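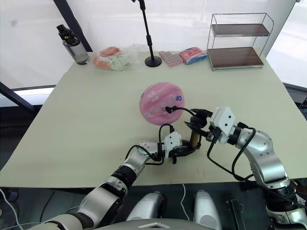

Two Arms, One Tube: After Hours With the Polden Robotics Club

Quarter past six and the lights in the back room are still on. Laptops open, somebody's dinner going cold on a windowsill down the hall. The Polden club meets here four evenings out of seven in March, more if the Sometano Open is close. It is close.

The job this year sounds like nothing. Pick up a short tube with one hand. Pass it to the other hand. Don't drop it. Entry rules say both arms have to be in contact before the first one lets go, and the table can't be cleared first. Clutter stays. Water bottle, bagged food, snacks in wrappers, a stand with a round base. Judges like clutter.

Club members like it less. A tidy table is easy and teaches you very little, one of the second-years says, then goes back to typing.

What wins is repeats. Teams submit a log of 288 handovers, every one counted, misses included. No picking out the good ones. Last season Polden sent in a log with a hole in it, a whole evening that never got saved, and finished outside the places. They still talk about it. Now two people check the save folder before anybody goes home, and theres a sticky note on the monitor that just says FOLDER.

The other teams are no pushovers. Lozano has been at this longer and has a proper lab. Grerero came out of a high school and beat half the colleges last time out. Polden has a green table by a big window and a room booking that ends at nine.
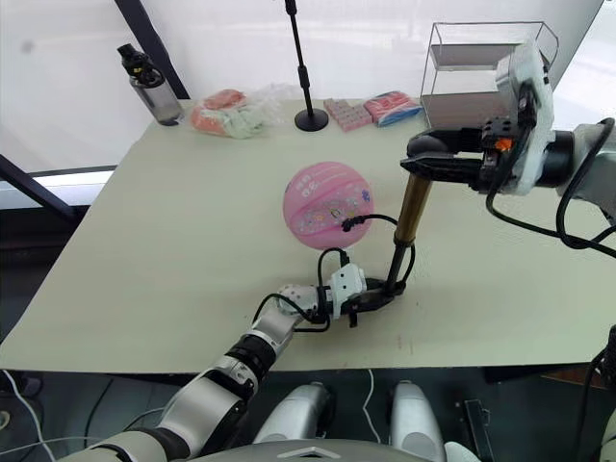
ON THE TABLE

Both grippers on the rod here, one low on the black part, one up at the top of the brass-colored part. Members call this the hold. It's the bit everyone worries about. Squeeze too hard from both ends and the arms fight each other. Too soft and the thing twists on the way over. The fix this term was dull: slower approach, longer pause, then let go. It costs time. The captain thinks it's worth it, the software lead does not, and that argument has been running since before winter break.

Then the window. Bright afternoons wash out the view past the table and the club has tried shades, tape, moving the table, moving it back. Evening runs go better. So evenings it is, which is hard on anyone with an early class.

Money is short too. The whole season budget is $700, and a good chunk went on cables. Cables snag. They loop, they hang, they wander over whatever is on the table, and a path that looked clean on screen isn't clean any more. One member has spent most of the month on nothing but cable routing and says she dreams about it.

There are 11 in the club now, up from a handful. Most joined with no robotics at all. One studies music. Another came for a friend, friend quit, he stayed and now runs the logging. New people start by resetting the table between tries, wich is boring and also how you learn where everything goes wrong.
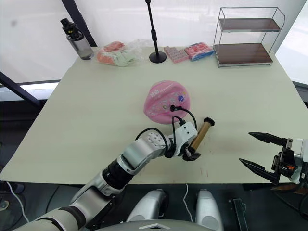
What's Left Before Sometano

A lot. The log isn't full. The release still needs work, and the angle of the tube before the second gripper closes is a sore point, a few degrees off and the fingers have to come in wide and try again. The captain wants the approach frozen by the end of the week. The software lead wants one more change. Just one.

Travel is sorted, more or less. One van, arms in foam, everybody else on the train. They'll set up the night before if the hall lets them in.

Ten to nine. Someone reads the sticky note out loud, two people lean in at the monitor, and the folder is there.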